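읽는 시간 4분
8월 · 글쓴이 Priit Luik

제목: Re: [파이프밴드 목록] 드론 리드 교체 뒤 조율이 흔들리는 문제

Iñaki Cabello 님이 쓴 글:
> Mundmont 밴드에서 테너 드론 리드를 모두 합성 리드로 바꿨습니다.
> 연습실에서는 잘 맞는데 행진을 시작하고 10분쯤 지나면 테너 두 개가
> 서로 벌어집니다. 베이스는 그대로입니다. 챈터는 Østergaard 것이고
> 리드는 손대지 않았습니다. 백의 습기 문제로 봐야 할까요, 아니면
> 브라이들 위치가 잘못된 걸까요? 다음 달 Zeden 경연 전에 정리하고
> 싶습니다.

Iñaki 님,

습기보다 압력을 먼저 보시기 바랍니다. 합성 리드는 갈대 리드보다 수분에 둔하지만, 브라이들이 조금만 느슨해도 압력 변화에 음높이가 바로 따라갑니다. 걸으면서 불면 팔의 압력이 서 있을 때보다 고르지 않습니다. 베이스가 버티고 테너만 벌어진다면 두 테너 리드의 세기가 서로 다를 가능성이 큽니다.

저희 Stunulgate 밴드도 작년에 같은 증상을 겪었습니다. 그때 정리해 둔 순서를 옮깁니다.

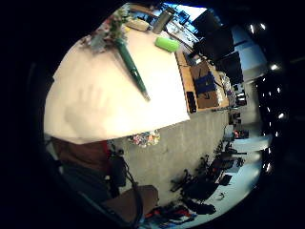
1. 리드 세기 맞추기

드론 세 개를 모두 막고 테너를 하나씩만 열어 봅니다. 챈터를 불 때의 압력에서 조금 더 세게 눌렀을 때 소리가 끊기는 지점을 확인합니다. 한쪽이 먼저 끊기면 그쪽 브라이들을 혀의 열린 끝에서 멀어지는 쪽으로 머리카락 굵기만큼 옮깁니다. 한 번에 많이 옮기면 공기 소모가 늘고 음높이도 떨어져서 처음부터 다시 해야 합니다.

2. 튜닝 슬라이드 위치

두 테너의 상단 관은 같은 높이에서 맞아야 합니다. 저희는 삼실이 손가락 한 마디쯤 보이는 위치를 기준으로 삼습니다. 한쪽만 높으면 슬라이드로 억지로 맞추지 말고 리드 끝의 조율 나사를 돌립니다. 높은 위치에서 맞춘 드론은 걸을 때의 흔들림에도 약합니다.

3. 삼실

의외로 여기서 걸리는 경우가 많습니다. 슬라이드가 한 손으로 부드럽게 돌되 저절로 내려가지 않아야 합니다. 마른 연습실에서 감은 삼실은 바깥에서 상태가 달라집니다. 저희 밴드의 테너 하나는 리드를 세 번 바꾼 뒤에야 삼실이 원인인 것을 알았습니다.

4. 박자와 압력

점검은 제자리에서 끝내지 말고 걸으면서 하십시오. 저희는 메트로놈을 60에 두고 천천히 걸으며 드론만 울려 보고, 괜찮으면 챈터를 넣습니다. 그다음 104로 올려 행진곡 한 세트를 끝까지 붑니다. 60에서 벌어지면 리드나 삼실이고, 104에서만 벌어지면 대개 연주자의 팔입니다.

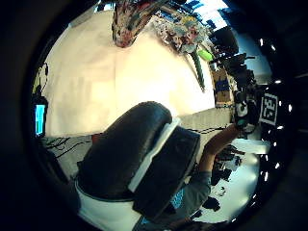 팔이 원인일 때는 리드를 더 만지지 않는 편이 낫습니다. 백 크기가 맞는지, 블로우파이프 길이가 짧아 고개가 숙여지지 않는지 먼저 확인하십시오. 블로우파이프가 짧으면 백이 앞으로 밀리고 팔꿈치가 뜹니다.

습기는 마지막에 보겠습니다. 백 안에 수분 조절 장치가 있다면 드론으로 가는 호스가 꺾이지 않았는지 손으로 만져 보십시오. 한쪽 테너 호스만 눌려 있으면 말씀하신 증상과 똑같이 들립니다.

챈터는 지금 건드리지 마십시오. 드론이 안정되기 전에 테이프를 옮기면 기준이 둘 다 움직입니다.

두 가지만 알려 주시면 더 좁힐 수 있겠습니다. 벌어질 때 높아지는 쪽이 바깥 테너인지 가운데 테너인지, 그리고 멈춰 서면 다시 맞는지입니다.

Priit Luik
Stunulgate 파이프밴드

문의: 목록 관리자 | © 파이프밴드 메일링 리스트 | 맨 위로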